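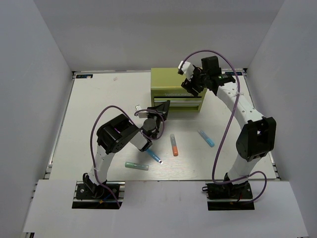 Photo agency Trikia changes its license terms

The picture agency Trikia will change the license for its contributors in April. Until now, photographers kept the right to sell the same photo in other places. Under the new text, photos uploaded to the Preditz collection stay exclusive for 20 months.

The photographers' union in Meltivby has collected 963 signatures against the change. It says that the fee — 19 euros for one web use — is too low for an exclusive license.

The Rutkowska archive has already taken back 175 photos. Trikia says it will answer the union before the new terms start.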